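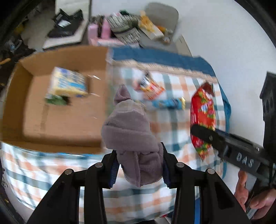 Folded cloth, next to the box on the plaid tablecloth.

Visits > Community > Suksawat open day

We got to the Suksawat open day a little before ten in the morning. Entry was free, parking was 38 baht, and the packing room was the second door past the stairs. Waraponn's sister had told us to start there, so we did.

The room has a pale tiled floor. Lamduan Wattanapong showed us how the parcels go together. Each one gets snacks, one or two small packets and one piece of soft cloth. They sent out 143 parcels in June and hope to reach 400 by the end of the rainy season. 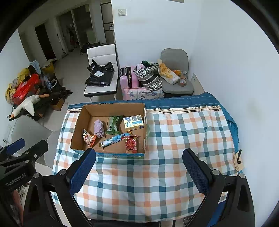
Lamduan likes everything laid flat in one layer, so whoever opens the parcel sees it all at once. The cloth goes in bundled, and the cartons go toward the back. She doesn't use filler paper. I asked about things sliding around on the road and she said the drivers are careful.

After that we had tea with Catalina Echeverría, who handles the addresses, and looked at the garden. The packing room closes for lunch, so go early if you want to see it. Bring cash for the parking.

Search visits Go

Contact us | Copyright Hekura Visits | Back to top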